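Jelia Bench Cell: Setup and Care Notes

README for the Vumel desktop teardown recordings

Hello, and thank you for downloading the set! These notes go with the recordings, and they cover how we set up the cell, how we look after it, and what we do when the gripper starts to misbehave. They began as a page of scribbles taped up by Emília Hrnčiar, and they have grown a good deal since then, mainly through the patience of Lenka Zeman, who rewrote the calibration part twice and will probably want to do it again.

What the cell is for

Jelia is a single arm with a two-finger gripper and a small camera at the wrist. It works on desktop computers: reaching for drives and their release tabs, and handling connectors. The release holds 1,059 episodes, all recorded at the Grolcombe workshop. Each episode has its wrist video, joint positions, gripper opening and a short text note from the operator on duty. Please do read the notes, as some are only a word or two but others will save you an afternoon of puzzling.

Before you power anything up

Unplug the computer from the wall and set the tower down so the open side faces the arm. Check that it doesn't rock. A tower that shifts even a little will make every saved approach point wrong, and you'll spend the whole session blaming the software (we certainly did). Then look over the wiring inside. Power leads have a way of drifting back over the memory slots and the drive area, and the linkage bars will happily hook one on the way out. Tuck away what you can, and for the rest choose an approach that comes in clear of them.
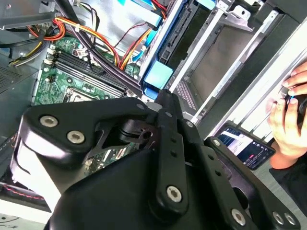

Wrist view with the gripper inside the tower, near the blue drive-release tab.

Setting the gripper

Start the controller and let the arm find its home position with nothing in reach. Open and close the fingers slowly a few times and listen; a healthy gripper makes a soft, even sound. Run the opening calibration next. It takes 300 readings while the fingers travel from fully open to fully closed, and it writes them to gripper_cal.txt. If the curve has a flat step in it, something in the linkage is sticking, and it's better to stop there and clean it than to carry on and hope.

After that comes the tip check. Bring the fingers up to a release tab at the slowest speed and stop just short of touching. Look at the wrist view and ask yourself whether the tab sits where you'd expect between the fingers. Lenka likes to do this from two different directions, and I've come around to her way of thinking, as an offset that hides from one side usually shows up plainly from the other.

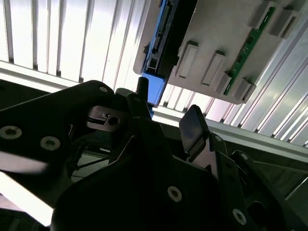 How often should the gripper screws be checked?
Go over them with a hex key before each session, and again after any hard bump against a case wall.

Cleaning and small repairs

Old computers are dusty, and the dust loves a pivot. Wipe the linkages with a dry cloth, then use a soft brush around the hub. We don't put oil on the joints, having tried it once in December and ended up with a sort of gray paste that took Emília most of an evening to get out. If a finger feels loose, take the load off it before tightening anything, and run the opening calibration again when you're done, even if you barely touched it.

The finger pads wear at the tips first. We swap them in pairs, so the grip stays centered. Spare pads came from Vlček and live in the drawer under the controller. The wrist cables deserve a look whenever you have the plates off; any rubbed or flattened cable gets replaced then and there.

Known problems

Episodes numbered above 2,560 use the newer calibration format (the numbering has gaps where we dropped bad runs). The older loader reads them without complaint but gets the gripper opening wrong, so please use load_v2 for those. Bright light behind a part can also leave the gripper very dark in the wrist video. We've left exposure alone in all the files.

Corrections to these notes are very welcome. Send them to Lenka, along with the episode number and the name of the file you were using.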